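Helbridge Boards > Sim & Learning > Does camera tilt randomization buy you anything?

zhuravel_fan
Posted Thu 11 June
Finished the ablation I've been threatening everybody with. Two-arm policy, Mitach simulator, the room with the yellow floor. One policy trained with the head camera level, one with the roll randomized up to 30 degrees. Same 384 demos for both. Then I tested each one with the camera rolled well past anything a sane person would bolt to a robot. 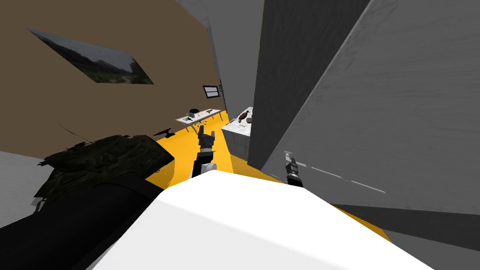 The level policy fell apart, as expected. The randomized one finished 277 of 384 trials, and I was ready to declare victory until I checked it with the camera level, where it came out slightly worse than the plain one. So I have built a robot that is best at its job when the room is falling over.

gripper_tax
How many seeds?

zhuravel_fan
2

gripper_tax
So you have an anecdote with a progress bar.

skurton_dan
Harsh but fair. My bigger gripe is that roll is the easy case. You can read it off the wall edges and undo it before the policy sees a single pixel. We did that on Skurton last August and it was one line of code -- no retraining, no loss at level.

zhuravel_fan
One line if you know the angle. I'm pretending I don't. Another view from the same room: 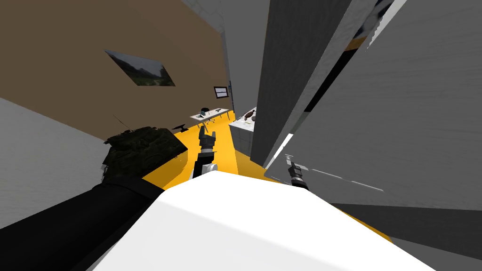 Render: zhuravel_fan / Mitach sim, free to reuse

Both grippers and the white counter are still in view, so the policy has something to line up on. My guess is it learned to go by where the hands are relative to the counter and quit caring which way is up.

skurton_dan
Guess is the word. There's a picture and a monitor on that brown wall and they never move. It could be steering by the artwork for all you know. Shuffle the wall stuff and rerun.

gripper_tax
Seconding the wall thing. Also more seeds.

zhuravel_fan
Fine. Wall shuffle is queued, five seeds, cluster says Tuesday. I still don't buy that de-rotating is free, you lose the corners.

skurton_dan
Nothing was happening in my corners.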